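Ticket 745, Flamon maths site licence

Hello Stellan, and thank you for being so patient with us! Pupils at Dahlgren were being signed out halfway through the fractions unit, and I've now reset both of your class lists.
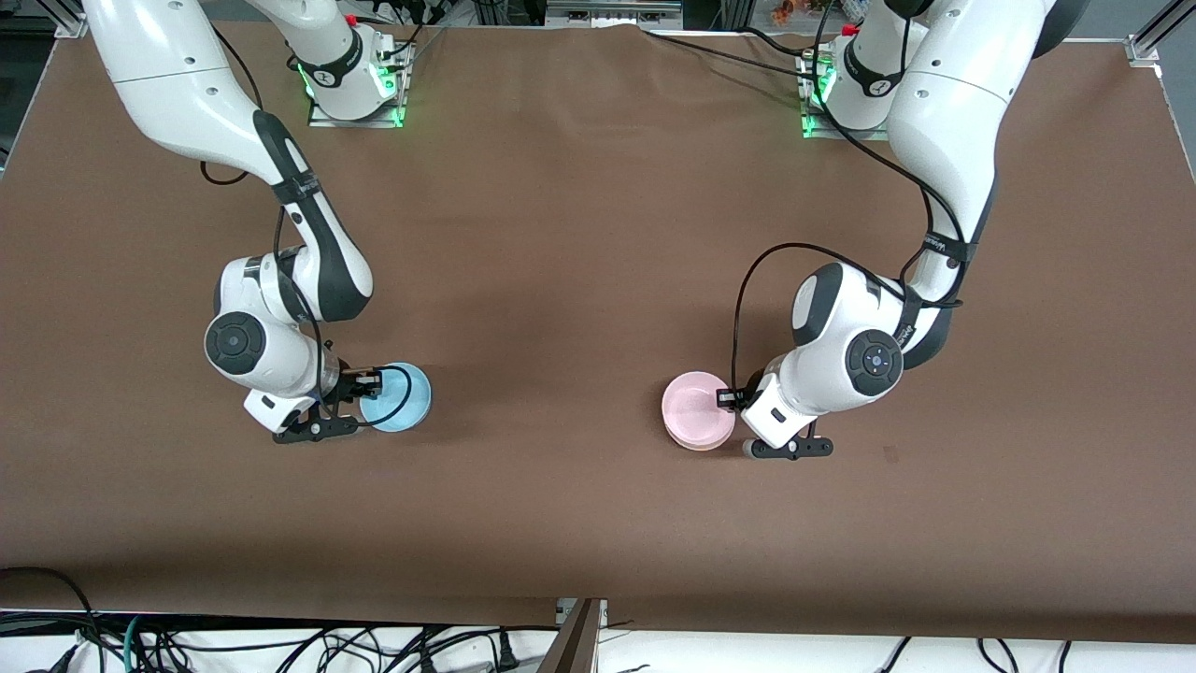 Two arms, two small round dishes

Could you ask them to log in afresh (old bookmarks won't work, sorry) and tell me if the progress bars still stick? You have over 300 seats, so there's plenty of room. 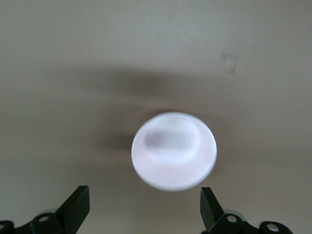 Round white object, close up

Warmest wishes,
Leif Skjelbred, Flamon support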